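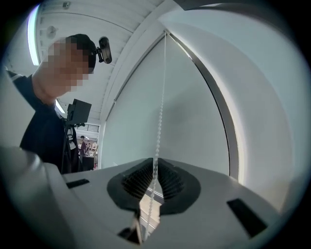
White beaded chain of a window blind.

Deposit for a pop-up dinner in another person's café: who keeps it if guests cancel?

Mieczysław Szulc

Good evening to all. I cook for a living in a school kitchen, and in March I will do my first pop-up dinner. It will be one evening in the café Ogilvie in Surkance, which closes at four in the afternoon and stands empty after that. The menu is food from my grandmother's side: sour rye soup, potato dumplings with smoked plum, a cabbage and mushroom pie, and a poppy seed cake. I call the evening Clallavska.

The owner of the café asks £400 for the room, the kitchen and the dishwasher, and I pay her whether people come or not. I have no complaint about this, she is very correct with me. My problem is the guests. I want to sell 26 places and I would like to take a deposit when they book. A friend who did a similar dinner took no deposit, and eight people did not come. He ate goulash for one week.

I have three things I am not sure of. How much should the deposit be, if the full price is £38 per person? Until what moment should I give it back? And is it rude to ask for the full price in advance? Where I grew up, you would never pay before you have seen the plate, and some of my guests will be older people who think the same.

I should also say that I will buy the smoked plums and the rye flour two weeks before, because my supplier, Selau, delivers to our town only once in a month. So a late cancellation hurts me more than it would hurt a normal restaurant.

Thank you for your patience with my English.

Ruaridh Strachan

Your English is fine. I ran dinners like this for three winters in a borrowed tea room, so here's what I settled on.

Take full payment. I know it feels rude, but people treat a pop-up like a concert ticket once they've paid for it, and they turn up. With deposits I spent half the evening at the till working out who owed what while the main course sat on the pass. If you really want a deposit for the older guests, make it £20 and let them pay the rest in cash at the door. I wouldn't go lower than that.

For cancelling, I gave all the money back up to ten days before. After that, no refund unless I could resell the seat, but they could always send a friend instead. Hardly anyone argued, as it was written in the booking message and again in the reminder. In your case I'd move it to two weeks, to match your plum order. Write it in one plain sentence near the price. Do check the consumer rules where you live as well, I'm a cook and no lawyer.

Look at the worst night too. My second dinner cost me £546 with the room and all the food, and I took £508. A full room of people telling me how lovely it was, and I was £38 down — one of your tickets! I had forgotten to count the butter, the candles and the taxi for the pans.

Keep a waiting list. Four or five names is plenty.

One more thing, ask about allergies when they book and not on the night. Rye soup and dumplings will be a hard evening for anyone who can't have gluten.

soupspoon50

just charge everyone up front, its normal now. my mum is 74 and she books everything on her phone. also please post the recipe for the plum dumplings

Mieczysław Szulc

Thank you both. I will take the full price, with money back until two weeks before, and for my older guests £20 and the rest at the door. I had not thought about the butter — I have now added it to my list, together with the bus for the pots. For gluten I will prepare a beetroot soup in a separate pot, but the pie I cannot change.

The recipe for the dumplings I must first ask from my aunt.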